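朝活の語学の話を少し続けて書きます。チェコ語をやり直していて、そのやり方のメモです。長くなるのでスレッドにします。

始めたのは去年の11月。仕事で使う予定はないです。学生のころに一学期だけ取って、格変化の表を見てやめた言語でした。

教材は三つ。文法の薄い本、単語帳、それからオンラインの個人レッスン。レッスンは週に一回、先生はVilém Kurucさん。ブルノの人で、日本語は話しません。説明は英語とチェコ語が半々です。

単語帳は紙です。アプリも使ってみたけれど、通知が来るたびに開いて、正解だけ押して閉じるようになったのでやめました。紙だと自分で書いた字が残るので、いつ覚えたつもりになっていたかがわかります。

いま単語帳に入っているのは514語。ページの左に単語、右に例文をひとつだけ。訳は書かないで、例文で思い出せなければ鉛筆で点を打つ。点が増えた単語は次の冊に移します。

訳を書かないのは、Zihan Shaoさんに教わったやり方です。前の職場の同僚で、中国語が母語、日本語と英語とドイツ語で仕事をしていた人。「訳を書くと訳を覚える」と言われました。

朝の配分も書いておきます。起きて湯を沸かすあいだに前日の例文を音読。そのあと机で文法を一課の半分。残りは聞き取り。週末はやりません。

一課を半分で切るのは最初かなり気持ち悪かったです。でも区切りのいいところまで進めると、翌朝が新しい課の一行目からになって、本を開くのが億劫になる。途中で止めておくと続きがあるので座りやすい。
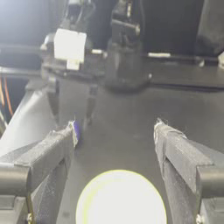 聞き取りは短いものを何回も聞きます。天気予報とか、駅の案内とか、料理の作り方とか。ニュースはまだ速い。料理は命令形がたくさん出てくるのと、動詞が具体的なのでおすすめです。切る、むく、混ぜる、置いておく。

ř の音はまだ出ません。Kurucさんには「通じるから先に進みましょう」と毎回言われています。舌の位置の図もいくつか見ましたが、図で出るようにはならなかったです。

三月の音といまの音を聞き比べると少し違います。先生が録音を残してくれているので、これは気のせいではないと思う。ただ単語の途中に来るとほぼ ž になります。třiは駄目、řekaはたまに出る。

格変化について。表で覚えるのはやめました。前置詞と名詞をくっつけて、かたまりで書いています。v Praze、do Prahy、z Prahy、s Prahou。プラハばかり詳しくなりますが、形が同じ型の名詞には応用がききます。

男性名詞の活動体と不活動体の区別、理屈はわかるのに話すと忘れます。犬を見る、と城を見る、で形が違う。Vidím psa. Vidím hrad. この二つを付箋に書いて洗面所に貼っています。

完了体と不完了体は、まだ書けるほどわかっていないので飛ばします。レッスンで毎回どちらかを直されて、理由を聞いて、その場では納得して、次の週にまた直される。

お金の話。レッスン代は一回2000円です。本は二冊とも中古。ノートは家にあったもの。辞書だけ新しいのを買いました。この辞書が重くて、朝に棚から下ろすのが面倒で、結局いまは机の右端に置きっぱなしです。

辞書は置きっぱなしにしてから引く回数が増えました。しまう場所を決めるのは好きなほうなんですが、毎日使うものは出しておいたほうがよさそう。

続かなかった時期もあります。二月に風邪をひいて、治ってからも再開しないまま12日あけました。戻った日は新しいことをやらず、音読だけ。次の日も音読だけ。三日目から元の量にしました。

同じころに別の言語を始めた人がいて、たまに進み具合を送りあっています。Randa Abou Jaoudeさんは日本語をやっていて、母語はアラビア語。漢字の練習の写真が送られてきます。こちらからは例文を送ります。読めないと言われます。

Randaさんの勉強は私と逆で、朝はやらず寝る前にまとめて。漢字は書いたほうが残るそうです。送られてきた「曜」がきれいでした。私の「曜」よりきれいだと思います。

あと、読む練習に絵本を一冊使っています。文字が少ないから簡単だろうと思ったら、指小形だらけで辞書に載っていない形が次々出てくる。小さい家、小さい猫、とても小さい猫。猫だけで何段階あるのか。

元の形を推測できるようになると急に楽になります。kočka、kočička。城と小さな城、川と小川。推測したら余白に元の形を書いておいて、レッスンで答え合わせ。

大人向けの本は短編集を一冊、本棚に置いてあります。167ページ。試しに最初の段落を読んだら、知らない単語が一行に四つありました。来年の棚に移しました。

質問をもらったので答えます。「独学だけでは無理ですか」。読むだけならいけると思います。私は話すほうが先に止まる性格なので、週に一回、話さないと終わらない時間を入れています。

「どの文法書ですか」も来ていました。絶版のようで、店によって値段がかなり違います。高いものを買わせてしまうと悪いので書名は控えます。図書館で薄いのを二、三冊借りて、練習問題の答えが付いているものを選べばいいと思います。

答えが付いているかどうかは本当に大事です。最初に買った本は解答が別売りで、合っているかわからないまま四課まで進み、全部の課で同じ語尾を間違えていました。

試験は受けません。前に別の言語で試験を目標にしたとき、終わった翌日から本を開かなくなったので。今回は、秋にKurucさんと一時間ぜんぶチェコ語で話す、というのをやってみることにしています。話題は先に決めておいてよいそうです。

話題の候補は、住んでいる町、朝ごはん、子どものころの夏休み。夏休みは過去形ばかりになるので、朝ごはんが無難。ただ朝ごはんで一時間は無理だと思う。

いまは過去形の課にいます。話す人が男性か女性かで語尾が変わるので、音源のまねをするときは自分の形に直しながら言います。これが口の中で間に合わない。

明日の朝は、その課の練習問題の後半から。付箋を一枚貼り替えます。Vidím psa はもう大丈夫そうなので、次は mám bratra にします。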